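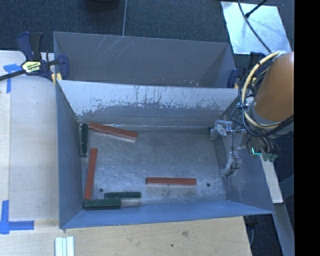 Red and green blocks in a metal bin.

Why Do Some People Mix Up Red and Green?

Most people can tell a ripe tomato from a leaf by color alone. For some people, the two look much the same. This is called color blindness, or color vision deficiency. Very few people with it see only black, white and gray.

How the eye sees color

At the back of each eye is a thin layer called the retina. It holds tiny cells called cones. Most people have three kinds of cones, and each kind responds best to a different part of the light. The brain compares their signals to work out a color. If one kind is missing or works differently, some colors are hard to tell apart. Red and green are the most common pair.

Is it passed down?

Usually, yes. Most people with color blindness are born with it, and it is more common in boys than in girls.

What helps at school?

Teachers can write the color's name on crayons and add stripes or dots to maps and charts. Students who find colors confusing should tell a parent or teacher. An eye doctor can give a simple test.

Words to know
Cone: a cell in the eye that responds to colored light.
Retina: the layer at the back of the eye that senses light.

Text by Renu Tyagi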